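Muvari v. Unnithan - motion to seal denied, what's left?

faren_docket
Posted 7 October 2019
The order runs to four pages. The judge left the complaint public and allowed redaction of two exhibits only. Muvari's civil claim goes forward against Unnithan and against Nunel as employer.

2L_notes
Does the lack of criminal charges help the defense?

faren_docket
Very little. Different burden of proof. A prosecutor declining to charge is usually not admissible to show the act didn't happen.

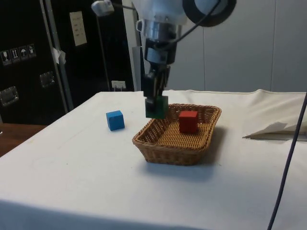
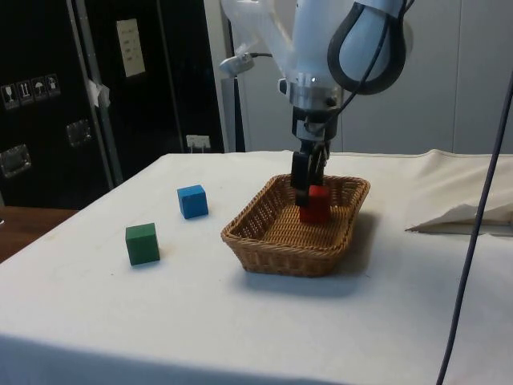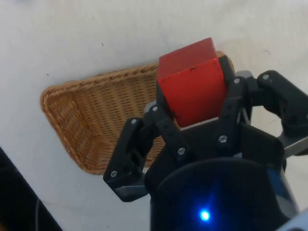 The claim against Nunel is the weaker one. Scope of employment is hard to plead when the dinner was off site.

clerk2859
Disagree. The complaint says Nunel paid for the dinner and required attendance. That gets past a motion to dismiss.

faren_docket
It alleges attendance was "expected" - paragraph 31. Not the same as required.

clerk2859
At the pleading stage the inference goes to the plaintiff. Read the standard again.

2L_notes
When is the answer due?

clerk2859
December, unless they stipulate to more time.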